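Sorting out the desk drawer

2020-11-04

I have been putting off the desk drawer since February. It had got to the point where it only opened if you pushed the contents down with a ruler first, and on Monday the ruler snapped. So last night I emptied it.

Most of it was rubbish. Receipts from the Dorstead garden centre, dead batteries, a phone charger for a phone I gave to my sister, and a lot of pens. I tested every pen on the back of an envelope. The rule was two tries each, then the bin. I ended up keeping 19, which is still too many for one person who mostly types.

The grey marker passed. I use it for labelling freezer bags and the ends of storage boxes, and I like it because it is slim enough to write small. I've had fat markers before and you can get about one word on a label with them.
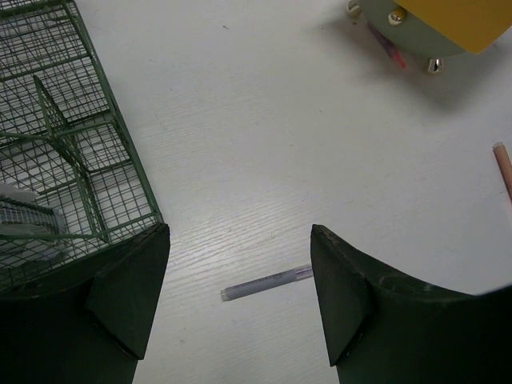

The grey marker, next to the green wire cage.

The green wire thing is what I want to use in place of the drawer. I call it the cage. It has a wire divider inside that makes a separate compartment, so pens can go on one side and everything else on the other. Rhodri Price at work has all his stationery in old mugs and says he can find anything in seconds, but he has four mugs and I've watched him look in all of them for a pair of scissors.

My worry with wire is small things dropping through the mesh. Paper clips and drawing pins will have to go in a tin. Rubbers should be fine. I haven't decided about the stamps, which are in an envelope for now and will probably stay in it until Christmas.

Tape was the other problem. I seem to buy a new roll every time I paint anything, then put it somewhere safe. The big cream masking tape with the orange core is the one worth keeping. Nadja Strebel told me to fold the end over on itself before putting a roll away so you don't have to pick at it with a fingernail next time. I have known this for years and never do it. 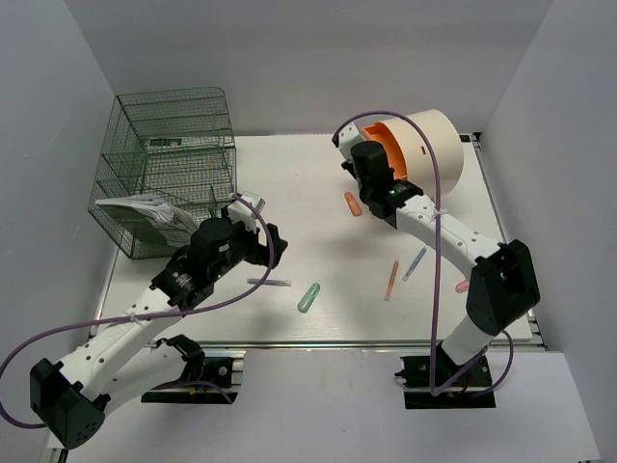 Masking tape off the table, small bits still to sort.

I don't think the tape should live in the cage. A big roll takes up the space of a lot of pens, and I don't need it at my desk. There is a hook inside the cupboard door that has nothing on it, so I'll try it there and see if I remember.

Still to do: the tin for the clips, a wipe down of the table top, and the second drawer, which I opened and shut again. I also found a 75p voucher for Trurno coffee with no date on it. If anyone knows whether they still take those, leave a comment.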